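Simulators used to bore me. I'd poke at one for an afternoon, crash a cartoon arm into a cartoon table and go back to my real bench with its real dents. So I didn't expect to lose most of April to Fivska, the home robot simulator from Jiltodness.

You get 80 rooms to practice in for $198, and you drive the robot yourself before letting your own code have a go. I started with a wood surface and an open gripper -- easy enough, I thought!
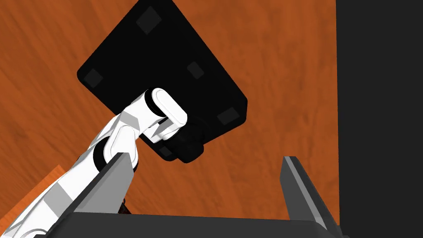

My first grab took over 700 tries. Some of that was me (I steer like I'm parking a bus), but the default grip settings are way too timid. Cuevas, the cheaper rival, is friendlier on day one. It also looks flat, and its objects slide around like soap.
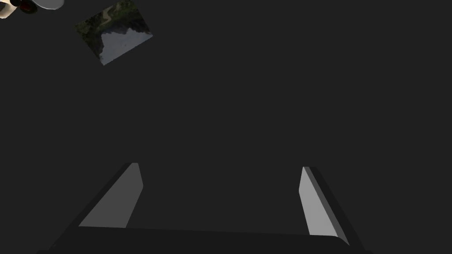
Page last changed: April, 4:10 p.m.

The wrist view is where I spent my time. Dark surfaces are hard going, and I like that Fivska doesn't brighten everything up to be nice to you.

Then there are the bigger rooms, with doors and furniture to get around.
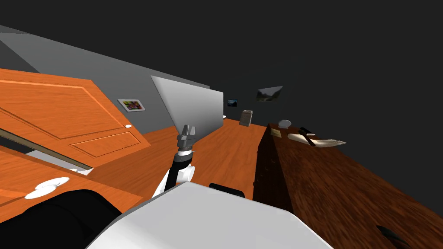 My old laptop wheezed through those, so plan on a decent graphics card. The Clitham add-on throws in 200 extra household objects, and I'd skip it until you've worn out the basic set. I'm keeping my license -- and I still can't park the bus.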